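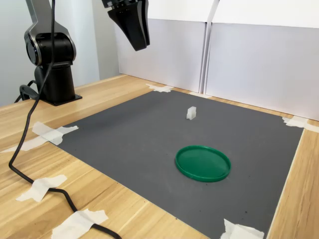 3.2 What we put on the mat

Figure 2. One of the layouts from the tabletop study: a small white block standing toward the back of the mat, with a round green lid lying in front of it and a little to the right.

I'll admit I got fussy about the mat. My first layouts went straight onto the bare wood, and I kept losing pale things against the grain whenever I went back through the pictures. Dark gray fixed that. We hold it down at the corners with plain masking tape (see Figure 2), and I've stopped apologizing for how homemade it looks – it peels up clean and I can redo a corner in seconds.

The objects are small household bits, the sort of stuff that collects in a kitchen drawer. Shagufta Bangash and I pulled 66 of them from the Sulline collection and then argued over which ones should sit together. For this part of the paper I only talk about the pairs, so every layout has 2 objects and nothing else on the mat. Lids turned out to be my favorites. A lid on its own is a funny thing, because people want to know what it belongs to, and when we showed our layouts to readers in Grultdale a lot of them tried to match the lid with whatever was next to it, even a block that it could never close.

That got me thinking about spacing. Mihăilă's older sorting task lines everything up in a neat row, and I think the row does half the work for the reader. Ours are set at a slant, one thing farther back than the other, and the answers got a lot messier (and more fun to read!). We collected 600 short written answers in all, and I come back to the ones about lids in Section 4.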